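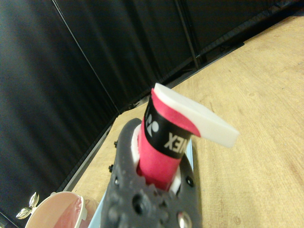
The Brondholm open day is held in the ground-floor rooms of the old Luvstead seed store, and this year's subject was the upkeep of small-animal equipment: trays, scoops, liners and the handles that go with them. I attended on 20th August for our shelter's equipment file. The handle work interested me most. A racquet overgrip costs little and can be replaced in a few minutes, and the pink one with the Yonex band was a fair sample, fitted to a handle with a white foam block at the end. The foam is a good deal wider than the grip, so the hand has a definite stop at that end.

Search this site Enter keyword Go

The morning session dealt with wrapping. The method shown was standard: start at the butt, keep a constant tension, overlap each turn by 3 mm and finish under the band. Shojaei, who supply the tape to Brondholm by the carton, recommend a wipe with methylated spirits first. We do the same at our place but with a drier cloth. The weak spot is always the starting end, where the tape lifts and picks up dust. A short tuck under the first turn helps. Glue was not recommended, as it has to be scraped off at the next change.
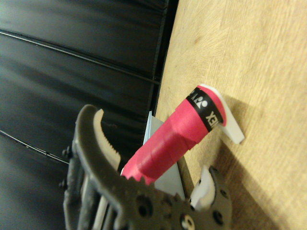

Brynhildur Þorgeirsson asked whether a soft grip belongs on litter equipment at all, given that it absorbs disinfectant and is harder to clean than bare plastic. She would accept it on a brush or a lid lifter and keep it off anything that goes into the tray. The presenter agreed in part and suggested changing the tape every January regardless of wear. I would change it more often than that.

After the break we moved on to litter depth and scooping. The advice was to fill the tray to a level that lets the scoop travel flat along the base without pushing granules over the rim.
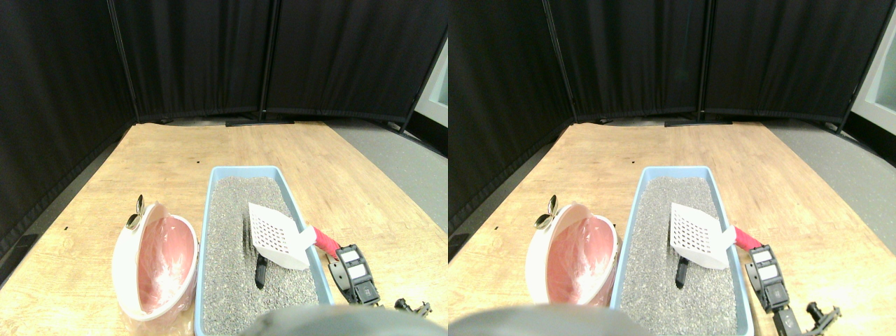
A deeper fill hides clumps and adds weight, which matters if the tray has to be carried to a sink. Square perforations passed the Brondholm litter cleanly. Starnerico's finer grade was also on offer and was said to leave more dust behind in the holes. I took the data sheet for stock item 1689, the 11 litre bag, but have not yet compared prices.
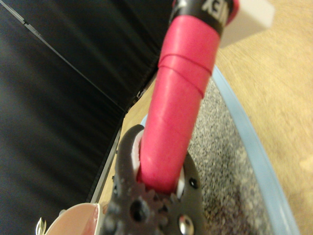

Our own handles are taped by whoever is on shift, and the results vary. I would like one pattern for all of them. Two thin ridges show on the upper part of the pink grip, below the black band, and a raised edge of that kind is what I would check with a thumb before putting a handle back in use. If it rolls, redo it. The order form for the tape is in the office tray, minimum quantity 300, so we would need to share a carton with the other branch.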